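Firouzeh你好，

又到交进展的时候了，先跟你说声抱歉，比说好的晚了几天，六月确实有点乱。还是老规矩，想到哪儿写到哪儿，正式的表格我另外填。

先说大头：Prustik这一期的遥操作示教，我们一共录了1323条，清洗之后留下1095条。扔掉的那些大多是操作员中途走神、手柄漂移，或者开头磨蹭太久。我原来想把磨蹭的那批剪一剪留着用，后来和做训练的同事吵了一下午，还是决定不要了。剪过的轨迹起始姿态太怪，模型学了会一上来就往前冲。你上次问过为什么不干脆全留，大概就是这个缘故。

任务还是双杯那一组：桌上一只绿杯子、一只粉杯子，操作员戴着头显遥控机械臂去抓指定的那只。听起来简单得要命，我第一次自己上手试的时候也这么想，结果录了一上午，能用的没几条（别笑！）。难就难在两只杯子挨得近，手腕又粗，去够粉杯子的时候很容易从绿杯子上头蹭过去。我们现在要求操作员先把手停在杯子旁边，看清楚了再合拢，宁可慢一点。
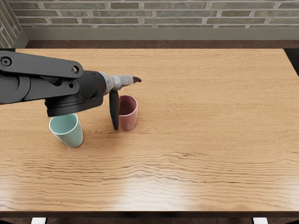
仿真环境中的双杯任务：夹爪张开，下方那根手指紧挨粉杯左侧，手腕悬在绿杯上方

仿真这边用的还是Callotik搭的场景，砖墙加木桌，这期没换。桌面那块反光我本来想让他们调掉，后来想想留着也好，真机房里的灯比这个还刺眼。下一期想让他们随机换换桌面纹理，杯子的颜色也多来几种，不然我总担心模型只认得粉和绿。

再说说人。这期新来了两位操作员，上手速度差得挺多。一位之前玩过很多年模型飞机，第二天就能独立录了；另一位花的时间长得多，可是录出来的轨迹特别顺，几乎没有多余的抖动，训练组的人点名要她的数据。所以我把原来按条数排名的那张表撤了，改成每周大家坐下来一起回放，挑几条好的、几条不好的，边看边聊。气氛好了很多，我自己也学到不少，比如拇指该什么时候往下放，之前我一直放得太早。

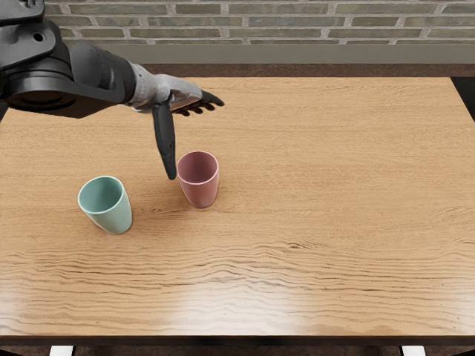 另一条回放：掌心朝下，拇指垂在两只杯子之间，离粉杯更近

回放的时候争得最多的就是这种姿势。有人觉得四指伸得太靠前，应该先往回收一点；也有人说这样刚好，合拢时杯子不容易歪。我个人偏向后一种，不过还没有定论，下个月打算让每个操作员两种都录一些，分开训练，比一比再说。

效果方面，目前只用示教数据训练的策略，在仿真里抓粉杯的成功率是69%。抓绿杯的还没测完，我不想先报一个半拉子的数给你，等齐了一起发。失败的情况我翻着看了不少，最常见的是手指合早了，把杯子往外推了一下，然后策略就愣在那儿，不知道该重来。这个其实怪我们：录示教的时候，凡是碰歪了杯子的都被当成废条扔掉了，模型从来没见过怎么补救。所以接下来要专门录一批“抓歪了再抓回来”的，操作员们听说可以故意犯错，都挺高兴。

花钱的事：头显坏了一副，Lunetti那边说过了保修期，修要自己掏，我先从耗材里出了，票据都留着。另外Ji的遥操作软件授权秋天到期，续不续我想听听你的意见。用着是顺手，就是导出格式每升一次级就变一次，我们为这个改了两回脚本，烦得很。

真机那部分这期基本没动，夹具还没到齐，我不想催着大家凑合着录。等东西到了，先拿仿真里那套流程原样走一遍，看看操作员的习惯能不能直接搬过去。

差不多就这些。你要是想看完整的回放，跟我说一声，我把链接发你，最好挑下午三点以后，上午服务器都在跑训练，卡得不行。Ji授权的事麻烦月底前给我个话。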